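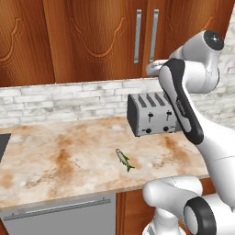

Medton, Dec 30, 2024

Sim eval, cabinet opening task. Policy gets 87 out of 200 with the fish on the counter, way more without it. Arm never has to touch the fish. Is that a real result or am I fooling myself?

Ye-rin Yang

Same seeds both runs? If not you cant compare. Do 3 training seeds too, one checkpoint tells you nothing.

Riku Kamata

Distractor thing, seen it lots. Randomize objects in trianing, 10 or so kinds. Worked for me in May.

Hegedűs

try a diffrent sim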